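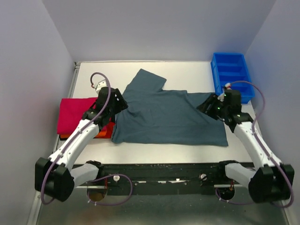
Folding T-shirts so they end up the same size?

Posted by rangel_laundry, March 25, 2022

Okay, I feel silly asking this as a grown adult, but my T-shirts never match once they're folded. I start with the shirt spread out on the table, I bring the sleeves in, I fold it up from the bottom, and somehow one shirt is a skinny brick and the next one is a floppy square. Then I stack them and the whole pile leans over by the time I get it to the dresser.

The dark cotton ones are the worst. They come out of the dryer all rumpled, one sleeve sticks up toward my ear, the hem goes wavy, and if I pull on one side the other side bunches. I've got plastic bins with little divided compartments that I bought at Pamadon, and I'd love to stand the shirts up in those, but they just slump over like they're tired.

Is there a method that works for people who aren't naturally neat? I have 2 kids and not a lot of patience. Also, do you fold right away or let the basket sit? (Mine sits. It sits a long time.)

3 replies

stemon_street_mom

Oh, I was you! What fixed it for me was spending more time on the flattening and less on the folding. I used to rush straight to the sleeves. Now I lay the shirt face down, grab it at both shoulder seams and give it one good tug sideways, then go down to the hem and tug that straight too. Then I run my forearm over it from the collar down. It takes a few seconds and the creases mostly go away.

After that I fold one side in to the middle of the neckline, flip the sleeve back so it lies along the edge, and do the same on the other side. Now you have a long strip. Fold the bottom up to just short of the collar, then fold that in thirds. If you want it to stand in a bin, the thirds matter a lot, half just isn't stiff enough.

For the size thing, pick one shirt you folded well and leave it on the corner of the table. Every new one gets held up against it. I use an old red one and it's been my "measuring shirt" since September. My bigger shirts need an extra tuck on the sides, so watch for that.

And fold them warm if you can!! I know, I know, the basket.

zorkska_dave_not_dave

just roll them. less work

half_folded

Rolling is fine for a suitcase but mine came undone in the drawer every time, so I went back to folding.

I agree with the measuring shirt idea, and you can also cut a piece of cardboard and fold around it. Mine came off a cereal box and I trimmed it to fit the bin with a bit of wiggle room on each side. Put it in the middle of the back just under the collar, fold the sides over it, fold the bottom up, slide it out. My kids can do it too, kind of. They fight over the cardboard so now we have 2.

One more thing about the bins: fill a compartment all the way or stick a rolled-up pair of socks in the gap. Shirts slump when there's room to slump. If yours are the thin stretchy kind they may never stand up very well, and I keep those flat in a pile with the heavier ones on the bottom.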